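3.2 Surface wear on tabletops in shared rooms

The second part of the study deals with light-colored tabletops and the floors they stand on.

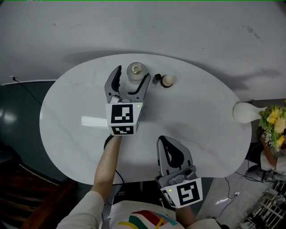 Tabletops were sampled at two sites, Wastanier and Flollanier, both of which had replaced their furniture in the same purchasing round. The Wastanier site uses a dry microfiber cloth followed by a neutral cleaner. The Flollanier site uses a single pass with a mildly alkaline spray. Neither site changed its routine during the study period, and staff were not told which rooms had been selected.

Gloss was measured at a 60-degree angle at five fixed points on each top: the center and four positions set 10 cm in from the edge. Readings were repeated three times and the median was kept. A total of 300 tops were entered in the register. Of these, 178 had a complete set of readings at both visits and were kept for analysis. Tops that had been moved between rooms were dropped, as the history of use could no longer be traced.

Loss of gloss was greater near the edge than at the center at both sites. The difference was larger at Flollanier, where it was also more variable from room to room. Marbled and plain finishes were compared separately. Raters using the Adebisi scale gave marbled tops lower wear scores than plain tops with the same gloss reading, which suggests that a faint pattern hides fine scratches from the eye without slowing the wear itself.

Floor marks were scored within one meter of the table base using the Torner grid. Scuffs and streaks were scored as separate classes. Floor scores showed only a weak link with tabletop scores, and the link was lost once room size was added to the model. We therefore treat floor wear as a measure of foot traffic and chair movement, and it is not used to predict tabletop condition in Section 4.

Figure 4. Light tabletop with gray marbling on a light gray floor with dark scuffs and streaks.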